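4.2 Das Bett als Arbeitsfläche

Dass Kleidung am Tisch gefaltet wird, ist eine Annahme, die sich vor allem in Haushaltsratgebern hält. In den von uns besuchten 32 Haushalten in Galham fand das Falten überwiegend auf dem Bett statt, auch dort, wo ein tadelloser Tisch bereitstand. Ross (Jocelyn Ross, persönliche Mitteilung) spricht vom »horizontalen Schrank«, ein Begriff, den wir mangels eines besseren übernehmen.
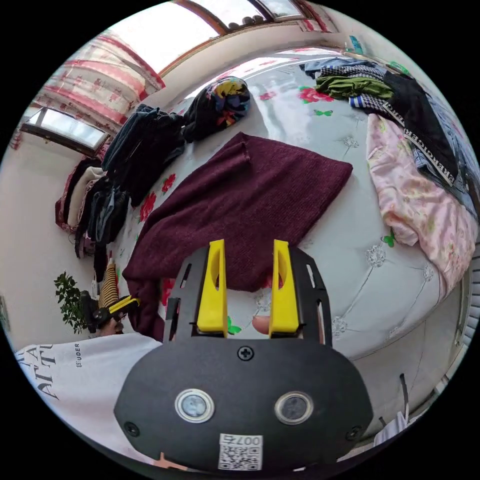
Strickwaren stellen dabei die größten Ansprüche. Ein Hemd hat Kanten und Nähte, an denen man sich orientieren kann; ein Pullover hat Meinungen. Die Ärmel wandern, der Saum sucht den Bettrand, und die gesteppte Decke darunter trägt mit ihren Erhebungen wenig zur Geometrie bei. Von den 527 ausgewerteten Faltvorgängen entfielen die längsten fast durchweg auf Strick, dicht gefolgt vom Spannbettlaken, dem wir aus Gründen der Fairness einen eigenen Abschnitt widmen.

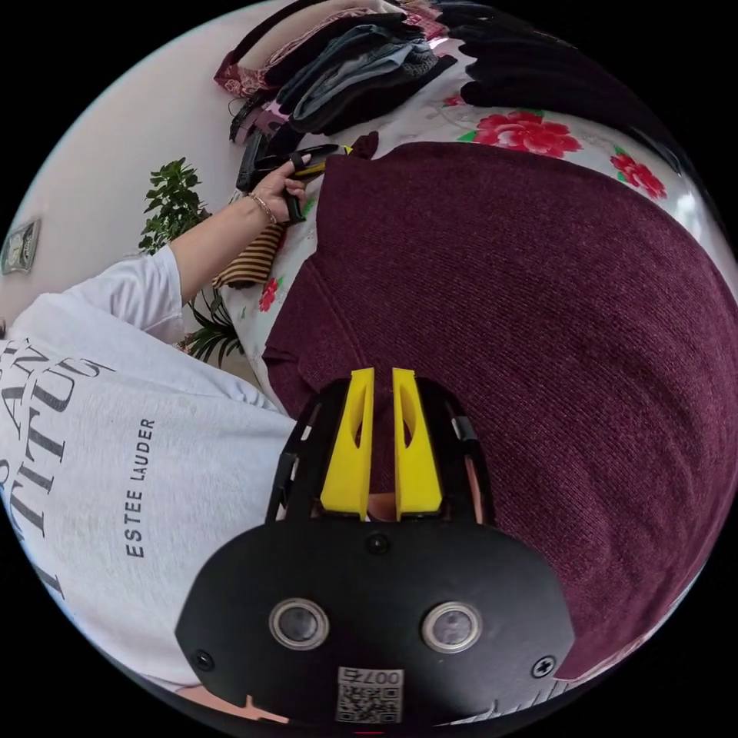 Auffällig ist ferner die Ordnung der Stapel. Fertig Gefaltetes bleibt auf derselben Decke liegen, meist am Rand der Arbeitsfläche. Jeans dienen gern als Fundament oder Mitte, Dunkles gesellt sich zu Dunklem, sofern gerade Platz ist.

Abb. 3: Falten eines weinroten Strickpullovers auf einer geblümten Bettdecke; unten mit gefalteter Kleidung, darunter blaugraue Jeans.

Befragt nach ihrem System, nannten die Teilnehmenden durchaus eines. Mit dem beobachteten Vorgehen stimmte es selten überein.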